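## 4. Setting Up Your Ratetti Kitchen Scale

Welcome to the part of the guide where you get to turn the thing on! If you have already put in the batteries (section 3), you're ready to go. Set aside a quiet ten minutes the first time, and after that the whole routine will take you less time than filling the kettle.

1. Choose a flat, hard spot on the counter. A stone or tile top is best, but any firm table will do nicely.
2. Turn the four rubber feet until the scale no longer rocks when you press gently on each corner.
3. Press **ON** once and wait. The display runs through all its segments and then settles on 0.
4. Press **UNIT** until you see the one you like to cook in, grams or ounces. The scale remembers your choice, even after a battery change.

**Note:** If the display shows a small dash in front of the zero, something was resting on the plate when you switched it on. Clear the plate and press **ZERO**.

### Weighing with a container

Most of us don't weigh flour straight onto a bare plate, so you will probably use the **ZERO** button more than all the others put together.

1. Put your empty container in the middle of the plate.
2. Press **ZERO** and wait for the reading to drop to 0.
3. Add your ingredient slowly, especially toward the end (it's a lot easier to add a spoonful than to fish one out).
4. For the next ingredient, press **ZERO** again and carry on in the same container.

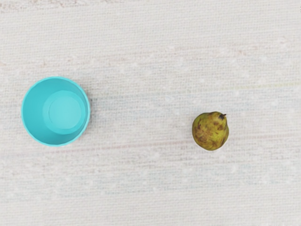
The scale keeps its zero for as long as it stays awake, and it goes to sleep after 50 seconds without a change in weight. Whatever you weigh into should be light and open at the top, and a plain round cup with no handle, like the turquoise one, sits happily in the center of the plate. Whole fruit can go right on the plate by itself. A pear does like to roll, so lay it on its side and let it come to rest before you read the number.

**Caution:** Never load the plate beyond 3,152 grams, container included. The display will show **EEE**, and you should take the weight off right away.

### Checking the reading

Once a month or so, place the 800-gram Hornitz check weight from the accessory pouch on the plate. If the reading is off by more than a gram, hold **ZERO** until **CAL** appears, remove the weight, wait for 0, and put it back. When **CAL** stops blinking, you're all set.

**Note:** Please don't calibrate on a tablecloth or a folded towel. Soft surfaces let the feet sink, and you'll be chasing that last gram all afternoon.

Wipe the plate with a damp cloth when you're done. Replacement feet are listed on page 62.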